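Skukon Robotics Lab
Thread, April 16, 2021

1/ Over the coming posts, the Skukon manipulation group will set out how it gathers demonstrations for its two-arm learning system. The thread is meant for partner sites, for students who will join in August, and for anyone planning a similar collection.

2/ The present collection is called Sastis. It holds 2,517 recorded episodes to date. Of these, 1,080 have passed review and are cleared for training. The remainder are waiting for review or have been set aside.

3/ An episode, in our usage, is one attempt at one task by one operator, from the start signal to the stop signal. Pauses are part of the episode. Two attempts are never joined into one file, even when the first was very short.

4/ Sastis covers hand tools and hanging baskets. The task families are: pick up a tool and place it in a basket, pass a tool from one arm to the other, separate two tools that lie across each other, and return a tool to the work surface.

5/ The third family was added at the request of Gilles Gilbert, who leads policy training. Models trained on our first set, Howlader, did well with single objects. They did poorly when one object rested on another. Howlader contained very few examples of that kind.

6/ Operators drive both arms themselves, one with each hand, using a pair of leader arms at a separate bench. New operators complete 3 practice sessions before any of their episodes are kept. Practice episodes are stored under a separate label and are not used for training.

7/ Each operator receives a task card before the episode begins. The card states the start layout, the goal and which arm should act first. It does not state how the tool should be grasped. We want variety in the grasps, and earlier cards that named a grasp gave us very little of it.

8/ Layouts are drawn at random from a list kept by Filipa Magalhães. The list controls the position and angle of each tool, and whether the tools touch. Operators may not swap a layout for one they like better. A layout that cannot be set up as written is reported and skipped.

9/ A word on failed attempts. We keep them. A dropped wrench followed by a clean second grasp is among the most useful things an operator can give us. We ask only that the operator carry on as naturally as possible and mark the episode "recovered" at the end.

10/ Episodes are discarded for the following reasons: a missing camera stream, an emergency stop, a hand entering the workspace during recording, or a start layout that does not match the card. Slow work is not a reason for discard.

11/ Margarida Pacheco directs the review. Each episode is watched in full by one reviewer, who did not record it, and given a label of success, recovered, failure or discard. Where the reviewer is unsure, a second person watches it and the two settle the label together.

12/ We have been asked whether review could be done from a sample. For Howlader it was. On going back through that set, we found 400 episodes with a wrong label, most of them handovers in which the tool slipped after the stop signal had been given too early. Full review has been our rule from that point on.

13/ The stop signal is now given only after both arms have come to rest. This adds a short still period at the end of every episode. Mr. Gilbert's group trims it before training, and the untrimmed files are retained.

14/ Language labels are written after review. Each accepted episode carries one plain sentence, such as "Pass the wrench from the left arm to the right arm." Left and right always refer to the arms as seen from the front rail. Please check this point carefully if you merge Sastis with data of your own, as other groups use the opposite rule.

15/ Backgrounds. The walls of a cell are covered with printed panels, and the print differs from cell to cell. A policy that has only ever seen plain gray walls may come to depend on them. The print used in a session is noted in the session record so that any one of them can be held out for testing.

16/ Patterned panels do have a cost. Florêncio Ramalho, who maintains the cells, reports that strong colors make it harder to judge exposure by eye. Camera settings are therefore fixed at the start of a session and may not be changed until it ends.

17/ The mushroom cell, with a pair of wrenches laid out for the crossed-tools family: 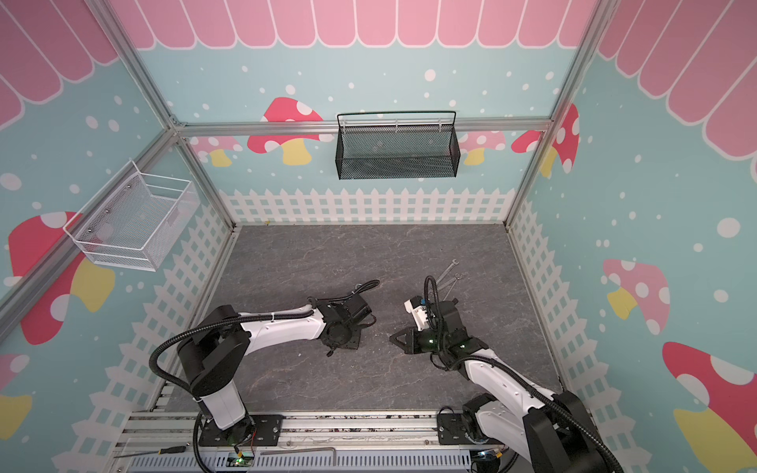
Two-arm cell, mushroom panels. Crossed wrenches on the work surface; mesh baskets on the back and left walls.

18/ The two baskets are named in the task cards by color, black or white. An earlier draft of the cards used "back basket" and "side basket," and operators read "side" in more than one way. The color names have caused no trouble so far.

19/ Wrenches were chosen with some care. They are thin, hard and shiny, and they lie nearly flat, so the gripper has little height to work with. Operators find them tiring. Mr. Ramalho has asked that no one record the wrench tasks for a full session, and the schedule now alternates them with easier objects.

20/ For crossed tools, the card names the goal but leaves the order open. Some operators lift the upper wrench straight away. Others hold the lower one still with the second arm and slide the upper one clear. Both are accepted, and reviewers note which was used.

21/ Handover is the family in which operators differ most. Jaime Prata, our longest-serving operator, brings the two grippers close together before either one takes hold of the tool, then backs off and begins. We do not teach this as the correct method, and we do not discourage it - the data should contain several ways of doing the job.

22/ A point for partner sites: please record the joint positions of the leader arms as well as those of the robot arms. The two differ slightly under load. Odeck, our file format, has a field for each. Files with the leader field left blank can be read but will not be accepted into the shared set.

23/ Each Odeck file also holds the camera streams, the gripper commands, the task card number, the operator code and the review label. Operator names are not stored in the file. The link between name and code is kept apart from the data.

24/ Time stamps come from a single clock on the recording computer. Sites that use more than one computer should send a short test file before they begin. Ms. Pacheco's team will check it and reply in writing.

25/ Several readers of our earlier notes asked whether simulated episodes will be added. Not to Sastis. Mr. Gilbert's group may use simulation in separate work, and any such episodes will be released under a different name.

26/ Still open: whether to split the test set by layout, by operator or by background. Each choice asks a different question of the model. Our present leaning is to publish all three splits and let users state which one they report.

27/ Work for the coming period will go mostly to the review backlog. Recording will continue at a lower rate, with priority given to crossed tools and to returns from the white basket, where our coverage is thinnest.

28/ Students joining in August will be assigned to review first and to recording afterward. Watching other people's episodes is the best preparation we have found for making one's own. The reading list and the operator guide will be sent ahead of the start date.

29/ Partner sites wishing to contribute should write to Ms. Magalhães with a description of their cell, the number of cameras in use and one sample file in Odeck format. Replies to this thread are read, but questions about access should go by mail.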